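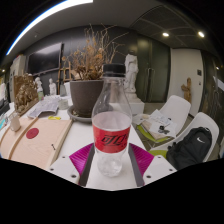 글: Truvlow 제품기술팀 | 등록 2018년 8월 26일 | 분류: 핸드헬드 그리퍼 / 데이터 수집 장비

Mosovero 핸드헬드 그리퍼

Mosovero는 사람이 손에 들고 작업하면서 조작 시연 데이터를 기록하는 두 손가락 그리퍼입니다. 로봇 팔 없이 시연을 모으고, 모은 시연으로 학습한 정책을 같은 손가락이 달린 로봇 팔에서 실행하는 연구에 맞춰 설계했습니다. 본체, 손가락 패드 한 쌍, 카메라 마운트, 기록 소프트웨어 Hillutura의 연구용 라이선스가 한 세트로 공급됩니다.

이 페이지에는 제품 사양과 함께 저희가 내부에서 진행한 병 파지 실험의 방법과 결과를 실었습니다. 구매 전에 검토하시는 연구실에서 가장 많이 묻는 부분이 투명한 물체에 대한 성능이어서 실험도 그쪽에 맞췄습니다.

제품 구성

- Mosovero 본체 1대 (흰색 베이스 플레이트 포함)
- 자홍색 리브형 손가락 패드 1쌍
- 카메라 마운트 1개 (카메라 별매)
- 손잡이 및 방아쇠 모듈 1개
- 보정판 1장
- Hillutura 연구용 라이선스 1년
- 육각 렌치, 여분 나사

로봇 팔 장착용 어댑터 Hoarau는 별도 품목입니다. 팔의 플랜지 규격을 주문서에 적어 주시면 맞는 판으로 출고합니다. 규격을 모르실 경우 팔의 모델명만 적으셔도 됩니다.

손가락과 베이스 플레이트

손가락 패드는 물체 양쪽에서 지느러미처럼 바깥으로 벌어진 형태입니다. 안쪽 면이 물체에 닿으면 리브가 휘면서 물체의 곡면을 따라갑니다. 원통형 물체를 잡을 때 접촉면이 넓어지고, 얇은 플라스틱 병처럼 눌리기 쉬운 물체도 비교적 적은 힘으로 잡을 수 있습니다. 패드 안쪽 가장자리를 따라 짙은 회색 띠가 두 줄씩 들어가 있습니다. Hillutura는 이 띠의 위치를 영상에서 찾아 손가락이 벌어진 정도를 추정하므로, 손가락 쪽에 별도의 센서 배선이 없습니다.

베이스 플레이트는 흰색 평판이고 가장자리 쪽에 나사 구멍이 있습니다. 손가락 모듈을 교체할 때 플레이트를 분리할 필요는 없습니다. 플레이트 표면은 무광 처리되어 있지만 강한 조명 바로 아래에서는 밝게 날아갈 수 있으니 노출은 고정값으로 쓰시기 바랍니다. 자동 노출을 켜 두면 플레이트가 영상에서 차지하는 밝기 때문에 배경이 어두워지고, 구간마다 밝기가 달라져 학습에 불리합니다.

주요 사양

방식: 평행 개폐형 두 손가락
구동: 손잡이 방아쇠 (수동)
본체 무게: 573 g (카메라 제외)
기록 항목: 영상, 손목 자세, 손가락 개폐량, 시각 정보
자세 추정: 영상 기반, 외부 마커 불필요
손가락 패드 교체 주기: 개폐 3,000회마다 점검 권장
저장: 카메라 메모리 카드, 수집 후 Hillutura로 가져오기

내부 실험: 투명 병 파지

목적

투명한 플라스틱 병은 깊이 센서로 형상을 얻기 어렵습니다. 벽면이 빛을 통과시키고, 각이 진 부분에서는 뒤쪽 배경이 굴절되어 보입니다. 저희는 손목 시점의 컬러 영상만으로 학습한 정책이 이런 물체를 어느 정도 다루는지, 그리고 수집 장소의 배경이 결과에 얼마나 영향을 주는지를 확인하려고 했습니다.

수집 방법

시연은 모두 Mosovero를 손에 들고 수집했습니다. 페이지 첫머리의 사진이 수집 장소 중 한 곳에서 손가락 사이에 병을 둔 상태입니다. 검은 나사 뚜껑과 빨간 라벨이 있는 투명 병이고, 뒤로는 마른 식물 화분과 석고상, 이젤이 함께 들어옵니다. 배경을 비우거나 천으로 가리지 않고 물건이 놓인 상태 그대로 기록하는 것을 원칙으로 했습니다.

수집은 4월에 시작했습니다. 한 번의 시연은 탁자 위의 병에 접근해 잡고, 들어 올려, 다른 지점에 세워 놓고 손가락을 여는 것까지입니다. 중간에 병을 떨어뜨리거나 카메라 시야가 손으로 가려진 기록은 학습에서 제외했습니다. 이렇게 정리한 뒤 학습에 사용한 시연은 460건입니다.

수집자에게는 다음 사항만 지시했습니다.

- 시작 전 손가락을 끝까지 열었다가 닫는다.
- 병에 접근할 때 속도를 갑자기 바꾸지 않는다.
- 시연마다 병의 위치와 방향을 바꾼다.
- 라벨이 카메라를 향하는 경우와 향하지 않는 경우를 섞는다.
- 병을 놓은 뒤 잠시 멈추고 기록을 끝낸다.

병을 잡는 높이는 지정하지 않았습니다. 결과적으로 라벨 부근을 잡은 시연과 그 아래를 잡은 시연이 섞여 있으며, 별도로 구분하지 않고 함께 학습했습니다.

학습

입력은 손목 시점 영상과 직전의 손가락 개폐량이고, 출력은 손목의 상대 이동과 다음 개폐량입니다. 절대 좌표를 쓰지 않기 때문에 수집 장소의 기준점을 로봇 작업대와 맞추는 과정이 없습니다. 비교를 위해 두 가지 모델을 같은 설정으로 학습했습니다. 하나는 수집 장소 전부를 사용했고, 다른 하나는 시연 수를 같게 맞추되 배경이 단순한 작업대에서 따로 수집한 시연만 사용했습니다.

평가

로봇 팔에 Hoarau 어댑터로 같은 손가락 모듈을 장착하고, 학습에 쓰지 않은 방에서 모델마다 200회씩 시행했습니다. 병을 넘어뜨리지 않고 잡아서 지정한 영역 안에 세워 놓으면 성공으로 기록했습니다. 세운 뒤 손가락이 열리면서 병이 쓰러진 경우는 실패입니다.

결과

여러 장소에서 수집한 모델의 성공률이 더 높았습니다. 차이가 가장 크게 나타난 조건은 병 뒤에 다른 물건이 겹쳐 보이는 배치였습니다. 단순 배경 모델은 이 조건에서 병의 몸통 대신 뒤쪽 물건의 윤곽으로 접근하는 경우가 반복되었고, 여러 장소 모델에서는 같은 유형의 실패가 드물었습니다. 뒤에 아무것도 없는 배치에서는 두 모델의 차이가 뚜렷하지 않았습니다.

라벨의 영향도 있었습니다. 라벨을 떼어 낸 병에서는 두 모델 모두 성능이 떨어졌습니다. 시연에 쓴 병에 대부분 라벨이 있었으므로 모델이 라벨을 위치 단서로 사용한 것으로 보고 있습니다. 라벨 없는 병을 다룰 계획이라면 수집 단계에서부터 해당 병을 포함하시기 바랍니다.

남은 실패의 상당수는 놓는 동작에서 나왔습니다. 병 바닥이 탁자에 닿기 전에 손가락이 열리거나, 한쪽 패드가 늦게 떨어지면서 병이 기울었습니다. 손목 시점에서는 병 바닥이 손가락과 플레이트에 가려 접촉 순간을 보기 어렵습니다. 현재 펌웨어와 소프트웨어로는 이 문제를 해결하지 못했습니다.

결과의 한계

- 평가에 사용한 방은 한 곳입니다.
- 병의 종류가 제한적이며 유리병은 포함하지 않았습니다.
- 액체가 가득 찬 병은 시험하지 않았습니다.
- 시연자의 숙련도에 따른 차이는 따로 분석하지 않았습니다.

수집 환경 안내

일반 사무실, 작업실, 주방에서 바로 사용할 수 있습니다. 천장에 밝은 선형 조명이나 매입등이 있는 방에서는 카메라가 위를 향할 때 화면 일부가 포화될 수 있습니다. 자세 추정이 끊기면 Hillutura의 점검 화면에 해당 구간이 빨간색으로 표시되며, 그 구간만 잘라 내고 나머지를 사용할 수 있습니다.

벽과 탁자가 모두 흰색이고 물건이 거의 없는 방은 자세 추정에 불리합니다. 무늬나 모서리가 있는 물건을 몇 개 두면 안정됩니다. 꺼진 텔레비전처럼 반사되는 큰 면이 시야 대부분을 차지하는 각도는 피하십시오.

Hillutura 기능

- 메모리 카드에서 기록 가져오기 및 시연 단위 자동 분할
- 손목 자세와 손가락 개폐량 계산
- 시야 가림, 자세 끊김 구간 표시
- 학습용 파일 내보내기
- 시연별 메모 및 제외 표시

자동 분할은 시연 시작 시의 손가락 개폐 동작을 기준으로 합니다. 이 동작이 빠지면 앞뒤 시연이 하나로 묶이므로 수동으로 나누어야 합니다.

관리 및 소모품

손가락 패드는 소모품입니다. 리브가 원래 각도로 돌아오지 않거나 회색 띠가 벗겨지면 교체하십시오. 띠가 일부만 손상되어도 개폐량 추정값이 흔들립니다. 패드는 물에 적신 천으로 닦고 알코올은 사용하지 마십시오. 패드 교체 후에는 반드시 보정판으로 다시 보정해야 하며, 교체 전후의 기록을 한 데이터로 묶을 때는 각각의 보정 파일을 함께 보관하십시오.

주문 및 문의

본체 세트는 재고가 있을 경우 결제 확인 후 순차 출고됩니다. Hoarau 어댑터는 주문 후 가공하므로 본체와 따로 배송될 수 있습니다. 대학과 공공 연구기관은 견적서와 세금계산서 발행이 가능합니다. 실험에 사용한 보정 파일과 학습 설정은 구매 고객에게 요청 시 제공합니다.

관련 품목: Hoarau 로봇 팔 어댑터 / 교체용 손가락 패드 / 보정판 / Hillutura 라이선스 연장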